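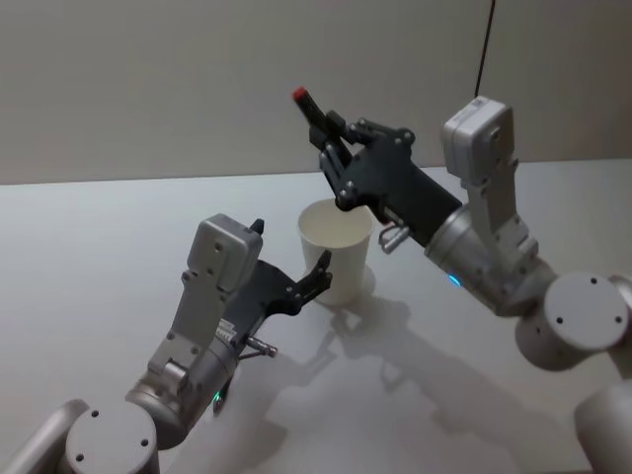

Teaching a two-armed robot to put a pen in a cup

Last updated March 2019

Pen-in-cup is my favourite first task for anyone learning to drive a pair of arms by remote control. It's short, it's cheap, and it uses both hands for different jobs, so you get a real feel for bimanual work in your first afternoon. One arm steadies the cup, the other carries the pen in over the rim. Once you've got the rhythm it is ridiculously satisfying!

What you need

Two arms with parallel grippers, a matching pair of leader handles to steer them with, a camera looking down at the table from head height, a paper cup and a marker. I record with Jellelitz, but any recorder that logs joint positions and video on the same clock will do the job. Buy a sleeve of cups. You will crush a few.

Setting up

Clear the table and wipe it down. Stand the cup where both grippers can reach it with the elbows still bent; if an arm has to stretch out straight to get there, bring the cup closer. I work with the cup 300 mm from the front edge and mark the spot in pencil for the first session only.

Check your lighting before you start. Soft shadows are fine, but a bright patch from a window creeping across the table over the course of a morning will show up in your data, so pull the blind.

Bring both arms to their home pose, line up the leader handles to match, and only then switch on following. If the handles are out of line the arms will jump to catch up, and it gives you a proper fright.

Recording a demonstration

Start with the pen lying on the right side of the table. Hit record, wait a beat, then move.

Close the right gripper on the middle of the barrel and lift well clear of the cup. Gripping near the end makes the pen swing, and you'll be chasing it all the way over.

While the right arm travels, bring the left gripper in low with its jaws open, until one finger is almost touching the side of the cup. Don't squeeze. A paper cup only wants a bit of a fence beside it, and if you clamp down the rim goes oval and the opening gets smaller just when you need it.

Now stop both hands, the right one above the cup. This little pause is the best habit I can pass on. Look at where the free end of the pen is pointing, and roll your wrist until it's heading down into the cup. Keep an eye on the lower jaw too, as it's very easy to be watching the pen and clip the rim with the gripper.

Lower slowly, open the gripper, and go straight up before you go sideways. Back off with the left hand last. Return both arms home and stop recording.

A good take runs for 510 frames or so on my setup, and anything over twice that usually means I dithered at the top.

Keeping or binning a take

Keep the slightly wobbly ones. If you bumped the cup and calmly nudged it back, that's gold, because the robot will bump it too and needs to have seen a recovery. Bin any take where you dropped the pen off the table, reached in with your own hand, or forgot to stop recording.

Adding variety

After the first 29 takes, rub out the pencil mark and start shifting things. Slide the cup a few centimetres each time, turn the pen around, swap its colour. Change one thing per batch so you can tell later which change caused trouble. My full set came to 697 takes spread over a couple of weeks, but the policy was already getting the pen over the cup long before that.

Take breaks, too. My wrists get lazy after half an hour and the approach angles all start looking the same.

Next up is the same task with the hands swapped, which feels like brushing your teeth left-handed and is heaps of fun.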